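23/10/2022

Bad afternoon with the arm. In the morning everything went well and I was already writing a happy message to Capucine Rolland in my head. Then, at cycle 159, the hand did not open. The controller said "open", the log said "open", and the fingers stayed where they were. I waited for the timeout, which is set to four seconds, and it never came. So I pressed the red button, a little too late for my taste.

I had my own fingers near the hand one minute before. I must write this down, even if I don't like it. The rule from Grustovent is clear - power off before touching - and I had become lazy with it.

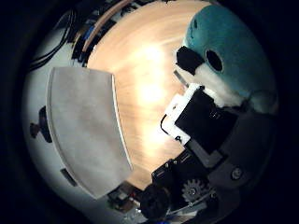

*Wrist camera, with the teal plush toy at the hand.*

Capucine thinks the fault is in the finger drive. I think more of a cable, as in January, when the Wojcik unit lost its signal each time the wrist turned far. We did not agree, but we spoke politely. The counter of the arm shows over 3,842 hours, so both are possible.

Tomorrow I will move the wrist slowly by hand, with the power off, and look at every connector. I also want to ask Sternumow why the timeout did not work, as this worries me more than the fingers. Until they answer, no more cycles.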